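Party Drinks at Flirnwood: Your Questions, Answered

How many cups should I put out?

More than you'd think! People set a drink down, wander off to say hello to somebody, and take a fresh one. For our January open house we had 289 guests and went through 752 cups, and I still found myself eyeing the cupboard by nine o'clock. Two or three apiece will see you through most evenings.

Can we bring our own red cups?

Of course you can, and plenty of families do. The plain disposable kind with the white inside is just fine (I like them myself, because you can see at a glance how much is left in there).

How full should I pour?

Partway, please, especially for water and anything for the little ones. A cup filled to the brim gets carried across the room like a baby bird, and half of it lands on the floor anyway.

Do you provide bottled water?

We keep small bottles in the pantry, 22 to a shelf, and you're welcome to them. Set one beside each cup if you're doing a seated table, and it saves your guests getting up and down all night.

What about the white tables?

They wipe clean beautifully with warm water and a drop of dish soap. Do go over them once before you set up as well, since every stray hair shows on white, and gather up any plastic wrapping as you open things.

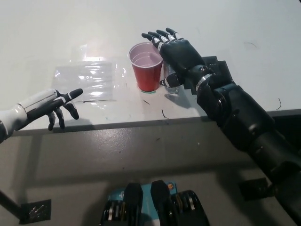
Nidia Henao wrote to add that writing names on the cups with a marker cut her own count nearly in half, and she'd like to see a marker kept in the pantry drawer for everyone.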